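Progress report to the Davow Fund
Workroom and lounge refit, Tarnero repair and lending workshop
Period covered: September to November
Prepared by Duyên Lương, site coordinator

Summary

The work is on schedule with one exception, the replacement of the lounge flooring, which has been moved to the next period. Spending is within the approved budget. The lounge is in daily use. The workroom is usable but still crowded, and most of the remaining effort will go there.

What the grant covers

The grant pays for the refit of the ground floor at Tarnero. The ground floor has a work area, used for repairing and testing small electrical items, and a lounge, used by members waiting for a repair and by the evening groups. Before the grant the two were run as a single room with no agreed line between them. Parts and half-finished repairs ended up on the seating, and people looking for a place to sit ended up at the benches.

The application named four pieces of work: new shelving, a cable and parts store, seating and a table for the lounge, and a written sorting system that would stay in place after the grant ends.

Work area

The shelving was ordered from Odum and came in two deliveries. The first was complete. The second was missing brackets, which arrived nine days later at no cost to us. All units are now fixed to the wall and have been loaded.

Sorting began as soon as the first units were up. We went shelf by shelf and put everything into one of three groups: keep here, move to the upstairs store, or dispose of. Thirty-one crates have gone upstairs. Each has a sheet on the lid listing what is in it and the month it was packed. Items for disposal went to the municipal electronics collection in October, and a second load is waiting for a pickup slot.

Cables have been the slowest part. We had planned to sort them by connector type, and we changed this to sorting by length and then by connector after the first two evenings, when it became clear that people were pulling whole bundles apart to find one long lead. Power leads are finished. Data leads are partly done. Leads that stay connected to equipment on the benches have not been touched yet and will be handled last, when the benches can be cleared one at a time.

The small boxes are also unfinished. Many of them hold mixed parts from old repairs with no label. We open a few at each session and either label them or empty them into the parts drawers. There is no quick way to do this and I do not want to rush it, as good parts were thrown away in the last clear-out.

Cardboard boxes are still being used on the work area side for overflow. They will be replaced with crates once the current ones have been sorted.

Lounge

The lounge furniture is in. The fund's money paid for the table and part of the seating, and the rest came from the Âu family, who offered us pieces from a house they were clearing. We kept the pieces that were in good condition and turned down a glass-fronted cabinet that would have blocked the side door.

We chose a round table. A rectangular one of the same size left too little space to get past with a stroller or a wheelchair. Several members have asked for a second table. There is no room for it at present, and I have told them so.

The plants were a late addition and were not charged to the grant. They are watered twice a week by whoever opens up, and this has been added to the opening list.

The remaining problem in the lounge is small items left behind after evening sessions, mainly bags, bottles and jackets. A shelf by the door has been set aside for them. It is used by some groups and ignored by others. I will raise it again at the next users' meeting.

Current condition

Work area first, then the lounge side with the round table and seating.

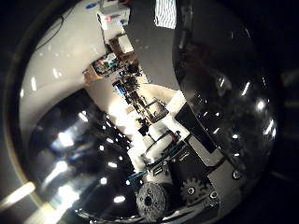
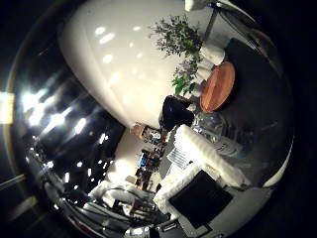 Spending

The shelving came in under the quoted price after the Odum discount was applied. The lounge seating cost less than planned for the reason given above. Against this, crates and labels cost more than planned, and we had to buy fixings suited to the rear wall, which is softer than the survey had suggested. The net result is $300 unspent in the furniture line. I ask the fund's permission to move this amount to the storage line, where it would pay for further crates and a label printer. Receipts are attached separately.

Changes to the plan

The lounge flooring has been put back. The supplier could only offer dates that clashed with the evening groups, and closing the lounge for that long was not acceptable to them. A date in January has been requested. The price is held until the end of February.

The written sorting system exists in draft. It runs to 6 pages, and the people who have tried it say this is too long. A one-page version will be posted on the wall and the full version kept in the office.

Next period

Finish the data leads and start on the bench cables.
Work through the remaining unlabeled boxes.
Send the second disposal load.
Confirm the flooring date with the supplier and notify the evening groups in writing.
Post the one-page sorting guide and ask for comments after a month of use.

Decision needed from the fund

Approval to move $300 from furniture to storage. If possible I would like an answer before the next crate order goes in, at the start of December.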